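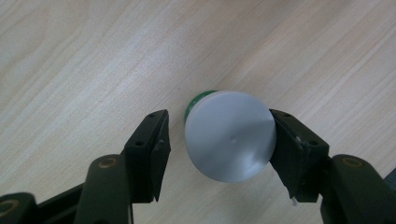
Frequently Asked Questions

Last updated July 22, 2004

What is Grultel?
Grultel is a dance music label. We put out house, trance and breaks on 12-inch vinyl, with a CD compilation every summer. The label is run by Lamai Rattanakul, who also picks the releases.

How do I send a demo?
Mail a CD-R with no more than three tracks on it. Write your name, phone number and e-mail address on the disc itself, since cases and cover letters get separated from discs. Please don't e-mail MP3s. Our mailbox fills up and everything after that bounces.

Will I hear back?
If we want to sign the track, yes. We had 1,063 demos last year and can't answer all of them. If you haven't heard from us in ten weeks, feel free to send it somewhere else. Discs are not returned.

Can I send a remix of somebody else's record?
Only if you have permission from whoever owns the original. We don't release bootlegs, and we can't clear samples for you.

How many copies do you press?
The first run of a 12-inch is usually 1,000. The Avberg single is the exception – it has been repressed twice and stands at 3,648 copies.

Is the first Tireo EP coming back?
There are no plans for it. Only 318 were made and the plates are gone. Both A-side tracks are on this summer's compilation in their full-length versions.

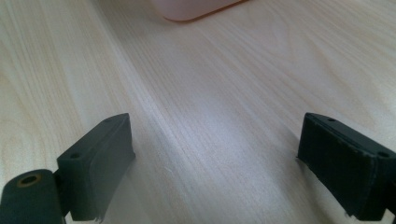
Which version of the Choi single is on the CD?
The radio edit, which runs 3:40. The club mix and the dub are on vinyl only. The instrumental was a promo and was never sold.

I'm a DJ. Can I get on the promo list?
Send us your name, where you play and how often, plus a recent chart if you have one. The list is small and we go through it every July. People who never send feedback are dropped to make room for new names.

Do you ship outside the United States?
Yes. Records go by airmail in a stiff mailer. Customs charges are up to you. Orders of five or more 12-inches go in a box and take a little longer to get out the door.

My record arrived warped. What now?
E-mail us within two weeks with your order number. We'll send another copy if we have one, or refund the price and postage if we don't. Hold on to the record until you hear from us.

Can I use one of your tracks in a video or a mix CD?
For anything that will be sold or broadcast, write first and tell us the track, the length used and the number of copies. Mixes you give away are fine – just list the artist and label.

Do you book the artists?
No. Avberg and Choi have their own agents, and their contact details are on the Artists page. Tireo does not play live at present.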